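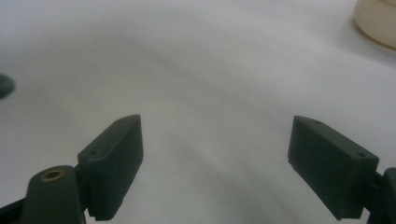

*Helle Fläche, flache Wellen: An den Grauabstufungen lässt sich ablesen, wie eben ein Material liegt.*

# Weiß auf Weiß

**Wie glatt muss ein Tuch liegen, bevor man es faltet? In der Textilwerkstatt von Clamero wird die Frage mit Streiflicht, Lineal und viel Geduld behandelt.**

Weiße Flachwäsche gilt in der Branche als einfaches Material. Sie hat kein Muster, das versetzt sein könnte, und keine Farbe, die ausblutet. Wilma Ogilvie, Werkstattleiterin bei Clamero in Burnton, teilt diese Einschätzung nicht. Auf einem karierten Tischtuch zeigt das Karo jede Verzerrung des Fadenlaufs an. Auf einem weißen fehlt dieser Maßstab, und das Auge hat nur die Helligkeit zur Verfügung.

Eine Welle von wenigen Millimetern Höhe erzeugt unter diffusem Deckenlicht kaum Kontrast. Die dem Licht zugewandte Flanke erscheint etwas heller, die abgewandte etwas grauer, der Übergang ist weich. Eine Knitterfalte hat dagegen eine scharfe Kante und ist aus größerer Entfernung zu erkennen. Für das Falten ist die weiche Welle das größere Problem: Sie wandert beim Umschlagen vor der Hand her und wird am Bruch zur Quetschfalte.

## Licht von der Seite

Der Legetisch steht in Burnton quer zum Fenster. Im November reicht das Tageslicht dort bis in den frühen Nachmittag, danach wird eine einzelne Leuchte seitlich auf Höhe der Tischkante zugeschaltet. Der Einfallswinkel beträgt 20 Grad. Flacher eingestellt, zeichnet das Licht die Gewebestruktur so stark, dass die Wellen darin untergehen, steiler verschwinden sie im Gleichmaß der Fläche.

Die Beleuchtungsstärke liegt bei 1000 Lux, gemessen in der Tischmitte. Ewan Semple, der die Anlage eingerichtet hat, hält den Wert für weniger wichtig als die Richtung. Zwei Leuchten von gegenüberliegenden Seiten heben sich in ihrer Wirkung weitgehend auf. Die Deckenbeleuchtung bleibt beim Auslegen deshalb aus.

## Auslegen, lösen, ausstreichen

Der Ablauf ist in der Werkstatt festgelegt. Das Tuch wird an zwei benachbarten Ecken gefasst, angehoben und von der hinteren Tischkante aus abgelegt. Die Luft unter dem Gewebe entweicht dabei nach vorn. Was an Wellen zurückbleibt, wird mit der flachen Hand von der Mitte zum Rand ausgestrichen, zuerst entlang der Kette, dann entlang des Schusses.

Diagonal wird grundsätzlich nicht gestrichen. In Schrägrichtung ist Leinwandbindung am dehnbarsten, das Tuch verzieht sich zum Parallelogramm, und die Kanten passen beim ersten Umschlag nicht mehr aufeinander. Läuft eine Welle schräg über die Fläche, hebt Lina Geagea die nächstgelegene Ecke an und legt sie neu ab. »Schräge Wellen kommen fast immer aus einer Ecke, die unter Spannung steht«, sagt sie. »Wer sie in der Mitte wegdrücken will, schiebt sie bloß weiter.«

Die Restfeuchte spielt ebenfalls hinein. Vollständig getrocknete Baumwolle gleitet schlecht und hält jede Verformung, leicht feuchte lässt sich besser ausstreichen, muss dann aber vor dem Stapeln ruhen. Geagea arbeitet mit einer Ruhezeit von 27 Minuten, flach und unbeschwert.

## Unterlage und Papier

Eine glatte Tischplatte ist als Untergrund ungünstig, weil das Tuch darauf schwimmt. Clamero verwendet eine dünne Molton-Auflage vom Zulieferer Tremier, straff gespannt und an der Unterseite der Platte fixiert. Sie muss selbst faltenfrei sein, sonst überträgt sich ihr Relief auf das aufliegende Gewebe.

Für Stücke, die länger lagern, kommt säurefreies Seidenpapier in den Bruch. Haris Ristić rollt es zu einem lockeren Strang und legt es in die Falzlinie, damit der Radius nicht unter das zulässige Maß fällt. Das Papier wirft ähnliche Wellen wie das Tuch, lässt sich aber nicht ausstreichen. Ein zerknitterter Bogen wird ausgetauscht.

Die fertigen Stücke gehen in flache Schübe und erhalten eine laufende Nummer. Die zuletzt vergebene ist die 783, ein Tafeltuch mit Hohlsaum, dessen linke Webkante kürzer ausfällt als die rechte. Es wird im Frühjahr noch einmal ausgelegt und nachgemessen.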